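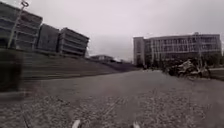

Photo: Skye Jardine / Ornodar

Why did the robot stop?

Mabula is a robot that rolls around outdoors and carries small parcels. One Monday it rolled out over the paving stones, slowed down, and stopped. It stayed there for 19 minutes. The parcel inside was somebody's lunch.

Was it broken? Not a single wire was loose. The trouble was in the way it looks for danger.

Mabula has a safety rule: if there may be a drop ahead, stop. Stairs going down are very bad news for anything on wheels. Sadly, its program had trouble telling stairs that go down from stairs that go up. It also worried about dark lines on the ground. A crack can look a lot like an edge if you are a nervous computer.

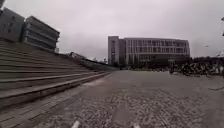
Callum Nisbet thinks stopping was the right thing to do, and says he would take a cold lunch over a robot at the bottom of a staircase any day.

The fix was a second check. Now Mabula measures how far away the ground is before it panics. In 30 test runs it stopped by mistake 6 times. The engineers call this progress. The lunch customers have other words for it.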